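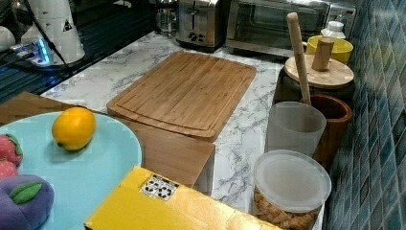
Lemon on a blue plate, beside the cutting board

Investors > Shareholder Services > Dividend Reinvestment FAQ

January | By Irina Furtună

Who can join the Renola reinvestment plan?
Anyone holding at least 15 shares in their own name. If a broker holds yours, ask them to move the shares to our register first. It usually takes roughly 11 business days.

Do I get fractional shares?
Yes, and we love this part! Every cent of your dividend goes to work, down to three decimal places.

Is there a fee to join?
No. Selling through the plan costs $15 per order.

I still have an old Brisport certificate. Is it any good?
It is! Brisport shares converted one for one at the merger. Mail us a copy of the front and back and Aranka Pintér will write back with your new account number.

Can I add cash of my own?
Please do. The minimum is $115 a quarter, and checks need to reach the Prirkholm office by 4 p.m. on the last business day of the month.

When do statements go out?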